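Tunstall open day – quick notes

Got to the Cileria building in Tunstall at 9:40, parking already full. Left the car behind the bakery and walked. Rain, of course.

Carol Ashworth signed us in and handed out badges. About 50 of us, mostly people thinking of moving their small business out of Bultville. Rents there are up again and everyone wanted to talk about it.

Ground floor first. Shared mail room, two kitchens, bike storage. Smelled of fresh paint. The desks upstairs are $409 a month, heat included, phone booths extra – ask about the booths, the price sheet dosen't list them.

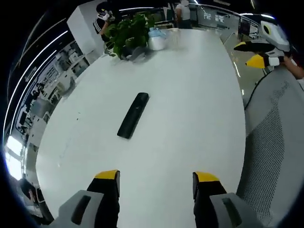

The white oval table, Tunstall open day.

Howard Naylor did the talk on leases. Too long, but good on notice periods. Whole place is 4,000 square feet, smaller than I expected. Elevator slow. Windows on the street side don't open, which could be grim in August.

Coffee was fine, sandwiches gone by noon. Missed the roof. Tineke Peeters went up and says its windy but has a nice view of the river.

Next open day is in October, a Tuesday. Sign up with Carol at the front desk.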